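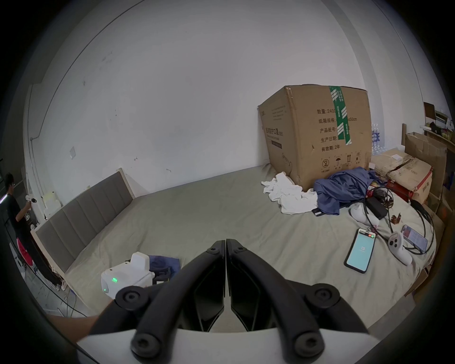 Last updated: 2020-10-18

Ghazala Chaudhry was 12 when her family left Lashari, and for years she thought the border was a river, which is how her grandfather drew it for her on the backs of envelopes. Her new book, The Line at Wirden, goes looking for that river and finds a customs shed, a tea stall and a good many people who remember the crossing quite differently from one another.

I read it over two long evenings in March and then went straight back to the first chapter — the one where Wajid Hayat, a retired signalman, talks for 38 pages and you wish he'd go on for 38 more! Chaudhry lets him wander, bless her, and the history of the place comes in sideways, through train times and lost luggage. 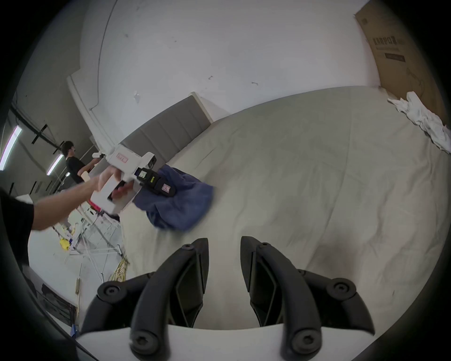
Gray headboard and fitted sheet, with a cardboard box against the wall.

The maps by Anum Rajput are lovely, too, and worth keeping a finger in.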